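Textile Care and Household Goods, Unit 4
Knits, Wovens and Shrinkage

Handout to go with the second lecture. Bring it to the lab session, along with your swatch card and a ruler marked in millimeters.

1. Two ways to make cloth

Most cloth in a house is either woven or knitted. A woven cloth has two sets of yarns crossing at right angles. The lengthwise yarns are the warp and the crosswise yarns are the weft. A knitted cloth is made of loops pulled through loops. Bedsheets, dish towels and dress shirts are woven. T-shirts, socks and sweaters are knitted.

The difference matters for care. Loops can change shape without the yarn itself getting longer or shorter, so a knit stretches in wear and pulls back in the wash. A woven cloth has less room to move. It creases more sharply but keeps its size better. 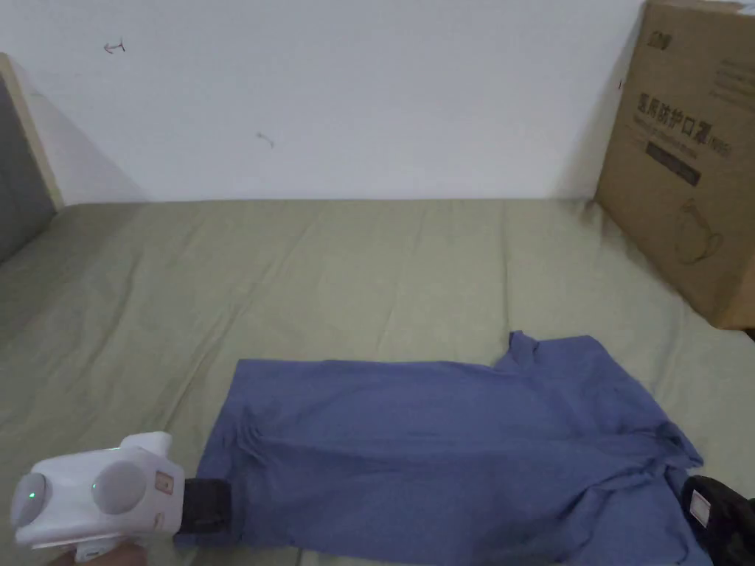 Page last changed: June, by F. Lakatos (section 3 corrected, reading list moved to the end)

2. Why cloth shrinks

There are three kinds of shrinkage in this unit. Learn the names; they will be used in the lab without explanation.

Relaxation shrinkage. Cloth is held under tension while it is made and finished. When it gets wet for the first time, the tension lets go and the cloth gets shorter. Most of this happens in the first wash.

Progressive shrinkage. Smaller losses that go on over later washes. Tumble drying makes it worse in cotton knits.

Felting shrinkage. Wool and other animal hair only. The scales on the fibers catch on each other when the cloth is wet, warm and rubbed. It cannot be fully undone.

Dorottya Juhász's chapter adds a fourth kind, heat shrinkage in synthetics. We take that up in Unit 6.

3. Measuring shrinkage

Mark two points on the dry cloth before washing. Wash, dry, lay flat without pulling, and measure again. Then:

shrinkage (percent) = (length before - length after) / length before x 100

Worked case. A cotton knit swatch is marked at 286 mm along the length. After one wash and a tumble dry it measures 246 mm. The loss is 40 mm, and 40 divided by 286 is 0.14, so the shrinkage is 14 percent. This is high. The Griludari swatches in the lab cupboard are unfinished cloth and should not be taken as typical of shop goods.

Always measure length and width separately. Cotton knits often lose length and gain a little width, and an average of the two hides this.
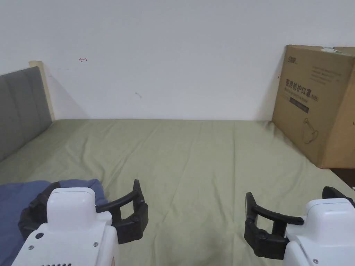
Woven sheeting is sold by finished size, and the maker has to allow for loss in the first wash. A fitted sheet with too little allowance will pull off at the corners after laundering, and one with too much will never lie tight. Looseness is hard to judge by eye. The sage-green sheet in the photo is pulled fairly flat and still has shallow wrinkles running diagonally across it, and wrinkles like those tell you nothing by themselves about whether the cloth has changed size. Measure before you decide. Jytte Bach's notes from the Etden course give a good method for large pieces, with three pairs of marks in each direction.

4. Water temperature and drying

For the lab we use two wash settings, 30 and 60 degrees Celsius. Swatches A to D go in the cooler wash, E to H in the warmer one. Each load runs 55 minutes. Do not open the machine early to save time, as this spoils the comparison for everyone in your group.

Half of each set is line dried and half is tumble dried. Write the drying method on the tag in laundry pen before the swatch goes in. Ballpoint washes out.

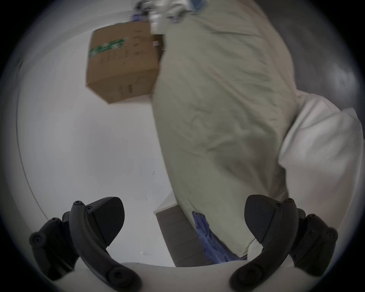
Line-dried knits should hang from the hem, with the pegs at the side seams. Hung from the shoulders, a wet knit stretches under its own weight and your second reading will be too long. Wool swatches are dried flat on the mesh racks.

Let all swatches rest overnight before measuring. Cloth straight out of the dryer has less moisture in it than the air of the room will give back, and the reading will shift.

5. For next time

Finish the table on your swatch card.
Read Juhász, chapter 5, and the Brouwer leaflet on care labels.
Work out length and width shrinkage for all eight swatches, to one decimal place.

Optional: Grethe Vigfúsdóttir, "Wool at Home." Library copy at the Wosenthorpe desk, two-hour loan.

Questions about marks go to Ildikó Barta. Missing swatches, ask me.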